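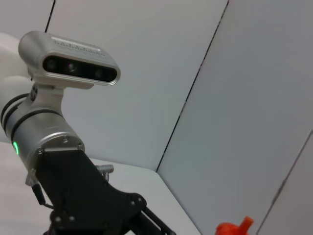 図4-1 手首部のカメラと緑色の表示灯

4. 仕分けセルでの日常作業

この章は、Poduval仕分けセルの横で働く担当者に向けたものです。据え付けと配線は第2章、アームの位置合わせは第3章を参照してください。

4.1 担当の変更点

Drundusside事業所では、忘れ物や返却備品の仕分けをこれまで手作業で行っていました。セルの導入後、担当者の作業は次のように変わります。

・卓上の品物を一つずつ手に取り、箱へ移す作業はアームが行います。
・担当者は、品物の投入、判別できなかった品物の確認、記録票の承認を行います。
・刃物、液体の入った容器、壊れやすい品物の扱いは、引き続き担当者が判断します。
・立ち作業の持ち場は一つ減り、確認席が一つ増えます。確認席は交代制です。割り当てはRekha Loboが週ごとに掲示します。

注記:仕分けの件数は個人の評価に使いません。記録票に残る氏名は、承認者を確認するためのものです。

4.2 始業時の点検

1. 確認席の画面で「停止中」の表示を確かめます。
2. 囲いの内側に工具や手袋が残っていないか見ます。
3. 手首部のカメラの前面を乾いた布で拭きます。アルコールは使わないでください。
4. ケーブルがアームの関節に挟まれていないことを確かめます。
5. 手首部の緑色の表示灯が点灯していることを確かめます。消えているときは、4.5へ進んでください。
6. 画面で自分の名前を選び、「点検済み」を押します。

注意:カメラの取り付け金具に手をかけてアームを動かさないでください。角度がずれると、第3章の位置合わせを最初からやり直すことになります。

4.3 品物を並べる

1. 画面で「投入」を選び、アームが待機位置で止まるまで待ちます。
2. 品物を卓上に置きます。重ねず、指が入る間隔をあけてください。
3. ペン立てや収納箱などの容器は、口を上に向けて置きます。
4. ペンや消しゴムなどの小物は、容器の陰に入れないでください。
5. 袋類は広げて置きます。袋の上に別の品物を載せると、一つの品物として扱われることがあります。
6. 囲いの外に出て、扉を閉めます。
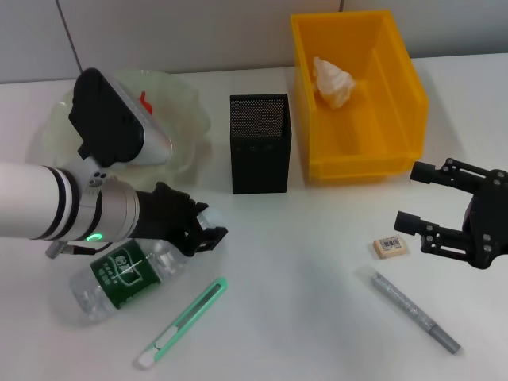
図4-2 卓上の品物と左右のアーム。黒いメッシュのペン立ての右に黄色の収納箱

注記:1点の重さの上限は800グラムです。飲み物のボトルは中身によって重さが変わるため、迷う場合は確認席のはかりで量ってください。上限を超える品物は手作業の棚に回します。

注意:カッターナイフは、刃が完全に収まっていることを投入前に必ず手元で確認してください。刃の出具合はカメラでは判定しません。刃が戻らないものは投入せず、刃物用の缶に入れて記録票に書きます。

4.4 運転と確認

1. 画面で「開始」を押します。
2. 画面に確認の依頼が出たら、手首カメラの映像を見て品名を選びます。選択肢にないときは「その他」を選び、短い品名を入力してください。
3. 品名に自信がないときは「保留」を押します。アームはその品物を飛ばして次へ進みます。
4. 保留の品物は、一回分の運転が終わってからまとめて手で取り出します。
5. 同じ品物で3回続けてつかみ損ねると、セルは自動で停止します。向きを直し、「再開」を押してください。

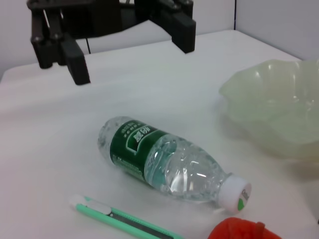
図4-3 指を開いたグリッパーと、横向きのボトル

透明なボトルは、置き方によって輪郭が読み取りにくくなります。ラベルが見える向きに置くと、確認の依頼が少なくなります。半透明の器も同様で、卓の縁から離して置いてください。

注意:ボトルのふたが緩んでいる場合は、締めてから投入します。卓上に水がこぼれたときは非常停止ボタンを押し、電源を切ってから拭き取ってください。

4.5 止まったとき

・表示灯が消えている:電源盤の「腕部」のスイッチを確かめます。入っているのに点灯しないときは、運転せずに保守担当へ連絡します。
・画面にコード253が出る:扉が閉まっていません。いったん開け、閉め直します。
・画面にコード638が出る:カメラの映像が届いていません。担当者はコネクターを抜き差しせず、保守担当を呼びます。
・異音がする:非常停止ボタンを押し、時刻を記録票に書きます。

保守担当はMaureen Cropperです。不在のときは、Fandutanoの窓口へ内線で連絡してください。停止が長引く場合は、従来の手順書に従って手作業で仕分けを続けます。手作業用の棚と用紙は撤去しません。

4.6 交代時の引き継ぎ

1. 運転中の分が終わるまで待ち、「停止」を押します。
2. 保留の品物と理由を記録票に書きます。
3. 次の担当者と一緒に画面を見て、未承認の項目を確認します。
4. 自分の名前で終了の操作をします。

確認席の連続勤務は午前、午後とも2時間までとします。目の疲れや肩の痛みがあるときは、時間内でも交代を申し出てください。セルを止めて交代を待ってもかまいません。

手順の変更を希望するときは、Jurnierの画面右上にある「提案」から送ります。4月の改訂では、「保留」ボタンを画面の下側に移しました。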